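双腕セル「Wodlow」 把持異常停止に関するよくある質問

最終更新:2021年3月5日
Filtitz 技術サポート

2台のアームで樹脂製の小型ボックスを両側から挟む工程で、把持中の異常停止やワークの落下についてのお問い合わせが続いています。現場から寄せられた質問と、現時点での回答をまとめました。制御ソフトの操作手順は取扱説明書を参照してください。

Q1. 把持の途中で両アームが停止し、エラー104が表示されます。何のエラーですか。
左右のグリッパーの力の差が設定値を超えたときに出るエラーです。片側の指だけが先にワークに当たり、反対側がまだ届いていない場合に多く発生します。故障ではなく保護停止ですが、同じ位置で続けて出るときは教示点のずれを疑ってください。

Q2. エラー104が出たあと、そのまま再開してもよいですか。
再開しないでください。停止した時点で、片方の指がワークを押したままになっていることがあります。非常停止を押し、ワークを手で支えられる状態にしてから、左、右の順にグリッパーを手動で開きます。ワークを取り除いてから両アームを待機位置に戻し、エラーを解除してください。

Q3. ワークが挟まれたまま電源が落ちました。指は開きますか。
開きません。Wodlowのグリッパーは電源断のとき、その時点の開度を保持します。手首側面の手動解放ねじを付属の工具で回して開いてください。指先をこじって開けると内部のギアが欠けます。実際に欠けた状態で返送された事例があり、この場合は有償修理になります。

Q4. 把持するとワークが回転してしまいます。
左右の指の高さが合っていないことが主な原因です。片側がワークの上寄り、反対側が下寄りに当たると、閉じる力がそのまま回転の力になります。ワークの前面にスイッチやつまみなどの突起がある場合は、指が突起に触れていないかも確認してください。高さを合わせても回る場合は、把持力を下げてから再度試します。

Q5. 把持力はどこまで下げてよいですか。
出荷時の設定値は700です(単位のない制御値で、画面の「把持力」欄に表示されます)。中空の樹脂ボックスでは300まで下げて使用できます。300を下回ると持ち上げの途中で滑ることがあり、推奨していません。左右は必ず同じ値にしてください。片側だけ変更するとエラー104の原因になります。

Q6. ケーブルがアームに引っかかって止まりました。どう固定すればよいですか。
手首から出ているケーブルには、関節を動かすためのたるみが必要です。ただし、たるみが大きく、輪になって作業台まで垂れていると、反対側のアームや台上の物に掛かるおそれがあります。次の点を確認してください。
・手首を可動範囲の両端まで低速で回し、ケーブルが張らないこと
・同じ動作中に、輪が反対側のグリッパーの動作範囲に入らないこと
・結束バンドを関節カバーの上に掛けていないこと
コイル状のケーブルは使用しているうちに伸びてきます。始業前に垂れ方を見て、前日と違っていれば固定し直してください。

Q7. ケーブルが引っかかったときは何のエラーが出ますか。
決まったエラーは出ません。関節の過負荷として出ることもあれば、通信断として出ることもあります。動作中に手首側の通信が一瞬だけ切れる場合は、コネクタの接触不良より先にケーブルの引かれを調べてください。Montoya工場で2月まで続いていた原因不明の停止も、これでした。基板を2回交換しましたが症状は変わらず、ケーブルの通し方を変えたところ止まりました。

Q8. 作業台の上に工具や部品を置いたままでもよいですか。
自動運転中は、両アームの届く範囲に物を置かないでください。Wodlowには台上の物を検知する機能がありません。教示中や調整中に工具や基板、テープなどを一時的に置く場合も、低速モードを解除する前に片付けてください。むき出しの基板は、アームが直接当たらなくても、垂れたケーブルに引きずられて落ちることがあります。

Q9. 作業台の継ぎ目は精度に影響しますか。
天板が2枚の台では、継ぎ目に段差があるとワークの高さが置き場所によって変わります。高さの教示は実際に把持する位置で行い、継ぎ目をまたいでワークを置かないでください。天板の上に透明シートを敷いている場合は、シートの上と天板の上とで高さが違うため、どちらか一方に統一します。シートの反射で位置検出が外れた例もあります。

Q10. 調整中、人はどこにいればよいですか。
教示ペンダントを持つ人は、両アームの動作範囲の外で、非常停止に手が届く位置に立ってください。見学や記録の担当者が台の横に座る場合も、動作範囲の外に椅子を置きます。キャスター付きの椅子は、気づかないうちに台に近づいていることがあるため、床に位置の印を付けることを勧めています。

Q11. 指先に手を挟まれました。機器側の処置は何が必要ですか。
けがの手当てと社内の報告を優先してください。機器は電源を切り、Q3の手順で指を開いたあと、再起動せずに当社へ連絡してください。再起動すると停止直前の動作記録が上書きされます。ログは直近10回分の停止しか残らないため、エラー解除の繰り返しも避けてください。

Q12. ソフトウェアの更新で改善しますか。
4月に配布する更新で、左右の指の接触時刻の差が画面に表示されるようになります。片側が先に当たっているかどうかを、エラーが出る前に確認できます。ただし、教示点のずれやケーブルの引っかかりを自動で直す機能ではありません。

Q13. 問い合わせのときに必要な情報を教えてください。
エラー番号、停止したときの左右の開度、把持力の設定値、ワークの材質と外形寸法をお知らせください。停止した状態のままアームとケーブルの両方が写った写真があると、原因の特定が早くなります。グリッパーだけを大きく写した写真では、ケーブルの状態が分かりません。

Q14. 修理中の代替機はありますか。
グリッパー単体は貸し出しができます。アームの貸し出しはDrutbridge拠点の在庫によりますので、担当のLoretta Tillmanまでお問い合わせください。代替のグリッパーを取り付けたあとは、同じ型式であっても指の高さと開度の原点を取り直してください。元の教示データをそのまま使うと、エラー104が再発することがあります。

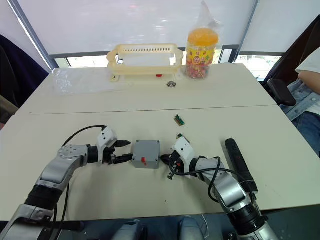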